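Paltow Recording Guide: Frequently Asked Questions

Last updated Thursday, March 28, 2024

What counts as one example?
One start-to-finish run of a task, stored with the arm positions, the gripper state and every camera stream. A run with a stream missing is rejected on upload.

How many examples does each task need?
We ask for 206 per task. The first 100 go to a trial training run, and the rest are recorded once Flivar has passed the results.

Why is the table taped?
The blue tape divides the surface into regions. The start sheet gives a region for each object, and the operator places the object anywhere inside it. Do not centre it on purpose. Nicks in the tape and faint stains on the surface may stay.
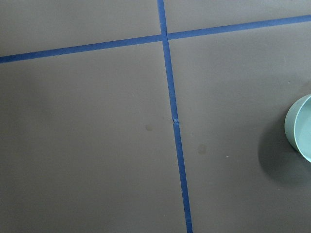 Do the wrist cameras need to see the gripper?
No. The view must be the same in every session of a task. Check it against the stored reference before the first run.

Which objects are used in the cup and bowl set?
A light blue plastic cup and a pale green bowl. Do not swap either for another colour part-way through a set.

What if liquid gets on the table?
Finish the run and tag it "spill". Tagged runs are kept, but they are counted separately in the Maris log.
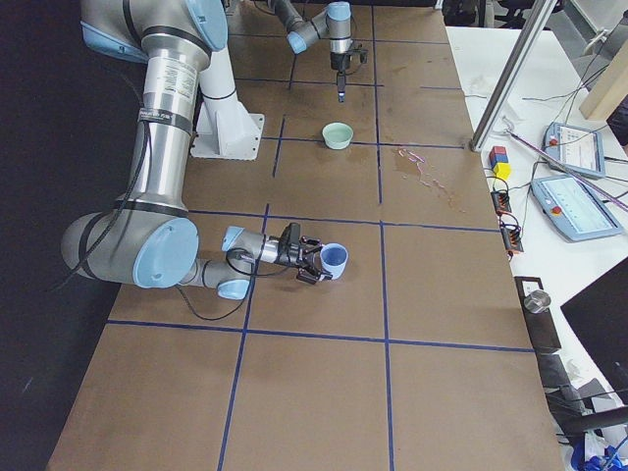 Two-arm station, cup held on its side in the gripper, liquid on the table beside the bowl.

Should failed runs be deleted?
No. Mark them as failed and give the step number. Runs recorded before January have no step field and can be left as they are.

How long may a run last?
75 seconds. Longer runs are cut at upload and marked incomplete.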